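Gostaslow: o editor de demonstrações que eu queria ter tido há 2 anos
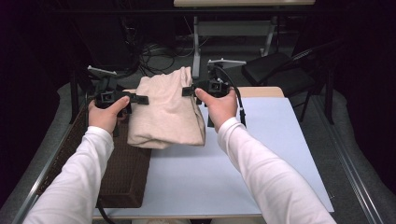 Software › Ferramentas de dados › Manipulação com duas mãos

Dobrar pano é das tarefas mais ingratas que já passei para um robô. Segurar um cubo, tudo bem, qualquer controlador decente faz (e se não fizer, o problema é o cubo). Mas um tecido bege e mole, preso entre duas garras, muda de forma cada vez que se respira perto dele, e o software que tenta aprender com isso precisa de dados limpos, bem alinhados no tempo e cortados no sítio certo. Foi por causa de panos que comecei a escrever o Gostaslow, e é com panos que continuo a testar cada versão!

O que é, afinal? É um programa de secretária para abrir, sincronizar, cortar e rotular gravações feitas com garras de mão. Alguém pega numa garra em cada mão, faz a tarefa, e depois ficamos com um monte de ficheiros: vídeo da cabeça, vídeo de cada garra, abertura dos dedos, pose. O Gostaslow junta tudo numa única linha de tempo e deixa-nos mexer nela sem escrever mais um script de fim de tarde. Eu tinha uma pasta com 40 desses scripts, todos com nomes do género "corta_final_novo_2", e tenho muito gosto em dizer que já a apaguei.

Para quem é

Para quem treina políticas de manipulação e passa mais tempo a arrumar episódios do que a treinar. Pode ser um laboratório pequeno, uma equipa numa empresa ou uma pessoa sozinha com uma mesa e paciência. Não é preciso ter o braço robótico ligado, nem sequer na mesma cidade: o programa trabalha sobre gravações, e a parte de reprodução no robô é um módulo à parte, de que falo mais abaixo.

Linha de tempo

Cada fluxo aparece numa faixa. Vídeo em cima, sinais em baixo, e o cursor anda por todos ao mesmo tempo. Parece pouco, mas experimentem perceber em que instante a mão direita fechou sobre o tecido a olhar para duas janelas separadas e uma folha de cálculo... eu fiz isso durante meses. Agora arrasto o cursor até a curva de abertura descer e tenho a imagem correspondente à frente.

O alinhamento automático usa o movimento: o Gostaslow compara a velocidade estimada a partir do vídeo com a que vem do sensor e propõe um desvio para cada faixa. Quase sempre aceito a proposta. Quando a pessoa esteve parada muito tempo no início da gravação, a proposta vem fraca e o programa avisa com uma barra amarela. Nesses casos basta marcar à mão um instante reconhecível (uma batida das duas garras uma na outra funciona lindamente, façam-na no começo de cada sessão e agradecem-me depois).

Cortes e etiquetas

Há uma tecla para início, outra para fim, e os números do teclado atribuem a etiqueta. As minhas para tecido são aproximar, agarrar, esticar, dobrar e pousar: são 5, uma por dedo, e já as faço sem olhar. Podem criar as vossas num ficheiro de texto simples e o programa lê-o ao arrancar.

O segmentador Zoëga vem incluído e faz uma primeira passagem sozinho. Olha para a abertura das garras e para a distância entre as duas mãos, e sugere fronteiras. Em objetos rígidos acerta muito bem. Em pano é mais tímido, parte a fase de esticar em pedaços a mais, e eu prefiro juntar segmentos a ter de os procurar, portanto deixei-o assim de propósito. Há um cursor de sensibilidade nas preferências para quem não concorda comigo.

Um pormenor de que gosto imenso: as etiquetas da mão esquerda e da direita são independentes. Numa dobra as duas raramente fazem o mesmo ao mesmo tempo. Uma segura, a outra puxa, e se obrigarmos ambas a partilhar a etiqueta o modelo aprende uma espécie de média esquisita. Quem quiser pode ligar as duas faixas com o cadeado.

Percepção

O módulo de percepção chama-se Billey e é opcional. Gera uma máscara do objeto manipulado ao longo do episódio, e propaga-a para a frente e para trás a partir de um único clique. Com tecido liso sobre um fundo de outra cor, o resultado é ótimo. Com tecido e mesa do mesmo tom, preparem-se para corrigir. O meu conselho é pôr debaixo do trabalho uma placa ou uma folha de cor clara e fria se o pano for quente, e ao contrário. Cabos pretos e garras pretas também se confundem de vez em quando, e para isso há uma máscara de exclusão que se desenha uma vez e acompanha a garra.

As oclusões são tratadas com franqueza: quando o Billey perde a certeza, deixa a máscara em branco e marca o troço a cinzento. Houve uma versão em que ele inventava. Passei uma tarde inteira a treinar com máscaras de um pano que já não estava lá, e nunca mais.

Reprodução e planeamento

O Pleltisau é a ponte para o robô. Recebe as trajetórias das duas mãos, verifica alcance e colisão entre braços e diz, segmento a segmento, o que é executável na vossa configuração. Os troços impossíveis ficam a vermelho na linha de tempo, por cima do vídeo, e percebe-se logo se a culpa foi de um pulso demasiado torcido ou de duas mãos demasiado próximas. Em dobras é quase sempre a segunda. As pessoas aproximam as garras com uma naturalidade que os braços não têm.

Dá para suavizar a trajetória ali mesmo, com dois parâmetros (rigidez e desvio máximo), e ver o antes e o depois sobrepostos. O original nunca é alterado! Cada edição fica guardada como uma camada e pode ser desligada. Antes de mandar o que quer que seja para um braço a sério, usem a velocidade reduzida, que vem ligada por defeito e que eu deixo ligada muito mais vezes do que gosto de admitir.

Exportação

Exporta para HDF5, para pastas de imagens com um índice em CSV, ou através de uma função vossa em Python, que recebe o episódio já alinhado e cortado. O perfil de exportação fica guardado com o projeto, de maneira que a segunda leva de dados sai igual à primeira. No meu conjunto de teste são 213 episódios de dobra, e exporto tudo de uma vez enquanto vou almoçar.

O que ainda falta

Desfazer entre sessões: se fecharem o projeto, o histórico de comandos desaparece (as camadas ficam, o ctrl+z é que não). Mais do que duas mãos, se alguém precisar mesmo disso, escreva-me, fiquei curioso. E o áudio, que por agora é lido e mostrado como onda, mas não entra no alinhamento automático. Estou a trabalhar nesse e devia chegar em março.

Requisitos e instalação

Corre em Linux e Windows. Para a linha de tempo e as etiquetas chega um portátil normal; o Billey pede uma placa gráfica, ou muita calma. O Pleltisau precisa da descrição do vosso robô em URDF e só comunica com o controlador se o autorizarem no arranque, sessão a sessão.

O instalador traz o Gostaslow e o Zoëga. O Billey e o Pleltisau descarregam-se a partir do menu Módulos, com a mesma licença. Vem também um projeto de demonstração já alinhado, com etiquetas feitas por mim e dois ou três cortes discutíveis que deixei ficar para poderem praticar.

Licença

Uma licença por posto de trabalho, sem limite de projetos nem de episódios. Para ensino há uma versão gratuita com tudo menos a ligação ao robô. As atualizações da mesma versão principal estão incluídas, e o ficheiro de projeto é texto legível, portanto os vossos cortes continuam a ser vossos mesmo que amanhã mudem de ferramenta.

Dúvidas sobre compatibilidade de garras: mandem um episódio curto pelo formulário de contacto, de preferência com a batida no início, e eu respondo com o ficheiro de importação já preparado.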